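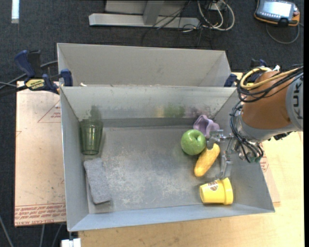
Mollah two-bin grasping set on the bench, gripper open beside the apple and the yellow cup

Mollah Two-Bin Grasping Set
From Sirnmont
Page updated 15 Jun 2021

I built the first Mollah set for myself. I wanted an arm that could practice picking things up all night without me sitting next to it, and every setup I tried needed a person to put the objects back after each round. So I put a second bin behind the first one and let the robot do the putting back. It picks from the front bin and drops into the rear bin until the front is clear, then it swaps direction and starts over. That's the whole method! Everything else on this page is details, but some of the details took me a very long time to get right, so bear with me.

What the arm is learning

The robot looks down at the bin, picks a spot and an angle, closes the fingers and lifts. If the fingers are still holding something at the top of the lift, the try gets saved as a hit. If they closed all the way, it's a miss. Nobody labels anything by hand. The software trains on the saved tries and the next batch of picks comes from the newer model, with a few random ones mixed in on purpose (leave those in, please - I took them out once and the arm fell in love with one corner of the bin).

My longest run so far is 17 hours without anyone touching the bench. It ended when a soft block got itself wedged upright against a wall and the arm kept going back for it, over and over, like a dog with a door. After that I added a rule that skips a spot for a while if it keeps missing there, and you get that rule in the software.

The part I didn't see coming was how much the mix of objects mattered. I trained one model on hard pieces only and one on the full mix, same number of tries each, and the full-mix model was better on the hard pieces too. My guess is that a squishy thing forgives a sloppy grasp, so the model gets some early hits to learn from. I haven't proven that. If you run it and see something different, I'd love to know.

What you get

2 gray sheet-metal bins, open top
Bar clamps for holding the bins to each other and to your bench
A starter set of 25 objects
The picking and logging software, with a year of updates
A printed setup sheet

The arm, the gripper and the camera are yours to bring. We run ours on a KUKA with a two-finger gripper, and the software talks to other arms through a small adapter file you fill in yourself. It's a boring afternoon, I won't pretend otherwise.

About the objects

They're everyday shapes, picked to be annoying in different ways. Round and slick like the green apple, long and curved like the yellow-orange one near it, see-through like the faceted green tumbler, soft and fuzzy like the gray block. Cups are my favorite because there are so many ways to hold one, and lying on its side a cup gives you a rim to go for. The see-through stuff is hard for depth cameras. If you're brand new to this, start without it and add it back once the arm has the easy ones down.

Don't load everything at once. A handful at a time is better for the first night, with room between the pieces, and you can crowd the bin later when the model has something to show for itself.

Bins, and why ours look beat up

People ask if they can use plastic totes. You can, and I did for a while, but the walls flex when a finger touches them and then your camera alignment is a little off and you don't find out until morning. Metal stays put. It does scratch, and the floor of our front bin is covered in pale marks. I left the marks in the training pictures and the model doesn't seem to care.

The thing to watch with metal is reflections. Bright objects throw soft colored smears on the back wall, and an early version of my model tried to pick up the smears. It got over it with more tries. If you'd like to help yours along, move your lamp so it isn't shining straight at the back wall.

Setting up

Put the bins one behind the other, with the seam between them running across the arm's reach. Clamp them before you do anything else, then do the camera alignment, then don't bump the table. I do it again whenever I've moved a clamp, even a tiny bit. Check that the fingers can reach the near corners of both bins without the wrist hitting a wall, and run the slow test loop once with both bins empty. Keep your cables up on the arm with enough slack for the full swing to the rear bin. Keep the pendant where you can get to it in a hurry.

And follow your own lab's safety rules for leaving an arm running. The software can pause itself after a set number of misses, but it isn't a safety system and I don't want anyone treating it like one.

What it won't do

It won't sort. It won't pick one certain object because you asked for it, though the logs are a decent starting point if you'd like to build that. It doesn't handle suction cups yet. I've been poking at that since January and it's slow going.

Ordering

Sets ship from our Lillbridge workshop, and shipping is a flat $25. If you already own the older Akwood bins, you can order the software and the object set by themselves - the rims are a different height, so pick "Akwood" on the setup screen and it'll fix the drop point for you. Spare objects are sold one at a time, and the soft blocks wear out first, so grab an extra.

Questions go through the contact form. I answer most of them myself, usually in the evening.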